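Home | Guides | Policy Set-up | Claims | Contact

Section 4. Adding a contents schedule to a Plekex home policy

1. Sign in to the Plekex account and open Policies.
2. Select the policy and choose Add schedule.
3. Enter the rebuild and contents values in whole pounds.
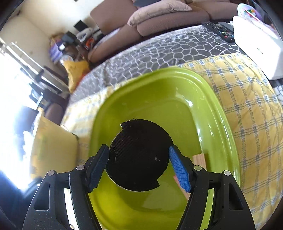

Black disc and lime-green tray.

4. List separately any single item worth more than £141.

Note: Items kept in an outbuilding go under Part B. The Erley form is no longer accepted.

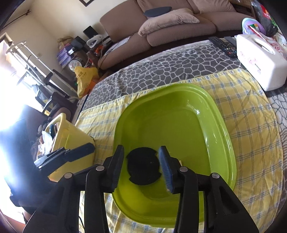

5. Check the total. If contents exceed £3,016, the Skov rate table applies and the premium is worked out again.
6. Choose Submit. The new schedule appears under Documents within two working days.

Caution: Do not cancel the old schedule until the new one shows as Active. Cover lapses between the two.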